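# February, pens-in-cup notes, planner side

Picking up where I left off. The deadlock is back, so everything I wrote last time about it being "probably the network" can go in the bin. Sorry, Fuad, you were right and I owe you a coffee.

Quick recap for Daranee, who's taking over the scheduler next: two arms, one cup, pens on the table, and either arm can pick a pen and drop it in. The cup is a shared zone. An arm has to hold the zone token before its gripper crosses the boundary, and it gives the token back once it's clear. Simple enough that I wrote the first version in an afternoon, and I've been paying for that afternoon ever since.

What happens is this. Right arm gets the token, moves in, starts lowering. Left arm finishes whatever it was doing, asks for the token, gets told to wait, and parks at its hover pose. All good so far. Then now and then the right arm's planner decides its retreat path is blocked – by the left arm, which is parked there very politely waiting for the right arm to leave. So right can't go out, left can't come in, and both of them sit there forever being considerate of each other.

I turned on full logging in Boonchu (our executive, for anyone reading this from the other group) and the log is pretty clear once you filter out the heartbeat spam:

```
[R] zone_token: granted
[R] lower_to_release: start
[L] zone_token: requested -> WAIT
[L] goto hover_wait: done
[R] plan_retreat: start
[R] plan_retreat: FAIL (collision: L_gripper vs R_gripper, padded)
[R] plan_retreat: retry 1
[R] plan_retreat: retry 2
[R] plan_retreat: retry 3
[R] plan_retreat: giving up, holding
```

The word "padded" is the whole story, I think. The planner doesn't collide the real grippers, it collides fattened-up versions of them, and I had the padding at 44 mm. Why 44? Past me did not leave a comment. I went back through the commits and the value comes in with the very first import from the Coddale setup, where they had bigger grippers and, I assume, a good reason.

So the hover pose is legal by itself, the lowering pose is legal by itself, and the retreat needs to swing through a bit of air that the left arm's padding has claimed. Nothing ever checks those three together. Charoen said months ago that the hover pose should be part of the reservation and I said we'd get to it. We're getting to it.

I spent most of the morning running it with the retreat planner in single-step so I could look at the geometry at the point where things go sideways. There's a lot more room between the two grippers than the planner believes, and it's kind of embarrassing to look at it in person and then look at the red blob in the viewer.
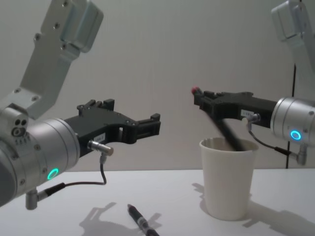 Left at hover (green ring), right with its pen in the mouth of the cup (blue ring). Plenty of air between the fingers.

So what to do about it. First instinct was to just shrink the padding, and I did try it, because of course I did. The retreat plans fine then. But I don't love it as the fix! The padding is also covering for calibration error between the two bases, and the last time somebody trusted that number too much we ended up with a bent finger and a long afternoon with Nipon's hex keys. I'd like to keep the generous padding for free-space moves and use a tighter one only inside the zone, where both arms are slow anyway.

Second idea, which I like more: make the waiting arm's pose depend on what the other arm has planned. Right now the hover pose is a constant in the config. If the arm holding the token published its whole plan – approach, lower, release, retreat – before starting, the waiting arm could pick a hover pose that stays out of all of it. The planner can do this already, more or less. Lerano takes a swept volume as an obstacle, I've used it for the table fixtures, I just never fed it another arm.

I hacked it together over lunch (noodles on the keyboard, no casualties):

1. Token holder plans the full sequence up front and sends the swept volume with the token request.
2. Scheduler hands that volume to anybody in WAIT.
3. Waiting arm checks its hover pose against the volume. If it's fine, stay. If not, try the list of backup hover poses in order.
4. If none of them work, go home and wait there.

Step 4 is slow and ugly but it can't deadlock, and I'd rather have slow.

One wrinkle I hit right away: the pen. The swept volume has to include whatever is in the gripper on the way in, and then on the way out it shouldn't, because the pen is in the cup by then. My first try left the pen attached for the whole sequence, so the retreat volume dragged a phantom pen out of the cup and over half the table, and the left arm kept running for home like something was chasing it. Attach/detach has to be an event inside the plan and not a flag on the arm. Fixed in a very hacky way for now, there's a TODO with my initials on it.

Second wrinkle: perception. The pen detector drops any pen it thinks is under an arm, and it works that out with the same padded model. So a pen lying on the table in front of the cup disappears from the world whenever an arm is at hover over that side, and then the scheduler decides there's nothing left to pick and tells the left arm it's done. Which looks exactly like a deadlock from across the room, ha. I burned a good chunk of time on this thinking it was my new code. Thanakorn, can we please get the detector to say "hidden" and "gone" as two different things? I'd happily write the message type if you do the mask part.

For replay I used seed 2451, which gets you the jam every time on the old code. Please keep it around and don't reuse it for anything else. With the new hover logic it goes straight through, and the left arm shifts to its second backup pose and waits there. It looks a little fussy when it does it, like somebody making room on a couch. I've only tried the one seed and a handful of random ones by hand, so I'm not calling this fixed.

Also, tiny thing but it bugged me all day: the Wudik dashboard shows the token holder from the *last* update, and the update only fires on a change. If you open the page halfway through a run it says "none" even when an arm is sitting right in the zone. Don't trust it. Use the log.

Still to do, in whatever order people feel like:

- Split the padding into free-space and in-zone values, with a comment this time saying where the numbers came from
- Proper attach/detach events in the plan (me)
- Hidden vs. gone in the detector (Thanakorn, pretty please)
- Timeout on "holding", so it raises an error and doesn't just sit there looking calm
- Batch run overnight on random seeds, old code against new, same start layouts
- Ask Charoen if the backup hover list should be per arm or mirrored. Mirrored is less typing but the cable side is different, so I'm not sure

Branch is `hover-swept`, it's pushed, it builds, the tests pass except for the two that test the old constant hover pose. Leave those failing until Daranee's had a look, she may want to rewrite them anyway.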